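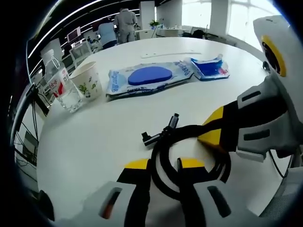 3.2 Materials and sorting procedure

The study concerned how people in shared offices judge the packaging of small goods left on common tables, and whether that judgement affects how soon the goods are thrown away. Two sites took part, Wustel and Bakberg. Both have a kitchen area used by staff from more than one firm, and both had kept the same cleaning contract for the whole of the period studied.

Packaging was divided into rigid, semi-rigid and flexible types, following the scheme set out by Rowbotham and Gaete in the pilot report. Flexible packaging was then split again by whether the contents could be made out without opening it. This second division proved harder to apply than expected. Printed film is often clear in one part and covered in another, and two coders looking at the same sleeve did not always agree on which part mattered. Where they differed, a third coder (Sorensen) made the final decision, and the item was marked as disputed in the record.

Figure 2 shows flexible and rigid types together on one table.

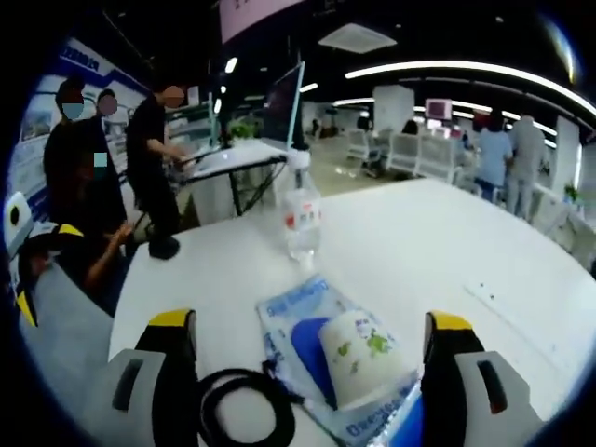

Figure 2. Clear printed bag with blue lettering, and a clear plastic water bottle with a white cap.

Bottles were coded as rigid whether or not the wall could be pressed in by hand. The pilot had used a separate class for thin-walled bottles - this was dropped because participants did not treat them differently in interview. Labels were coded for colour and for the share of the wall they covered, but not for wording.

Participants were recruited by notice at each site, 80 in all. Each was asked to complete a short form on arrival and a second form before leaving. The forms asked which items on the table the participant believed to be in use, which had been left behind, and which could be removed without asking. Answers were given on a five-point scale. The first forms were returned on 1/14/21 and the last in July of the same year. Interviews lasted 30 minutes and were carried out by Arancibia at Wustel and by Bogdan at Bakberg.

Figure 3 gives a case from the flexible class in which the contents remain visible through the film.

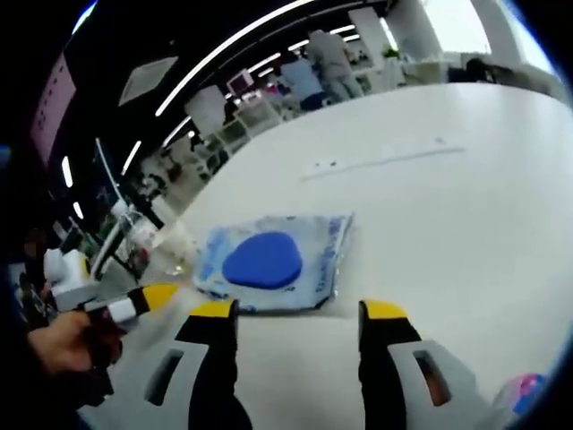
Figure 3. Translucent plastic sleeve with pale blue printing and a royal blue pad inside.

Agreement between the first two coders was 89 per cent for the main types. It was lower for the split within the flexible class, and most disputed items came from that group. Crinkled film was a frequent cause of dispute, as folds hide print and contents alike when a packet lies flat. Coders were therefore told to judge each item as it lay and not to smooth it out. Items that had been moved between the two forms kept their original code.

The Morais index was used to express visibility as a single value for each item. It takes no account of lighting, and values from the two sites were accordingly analysed apart before being combined in Section 4.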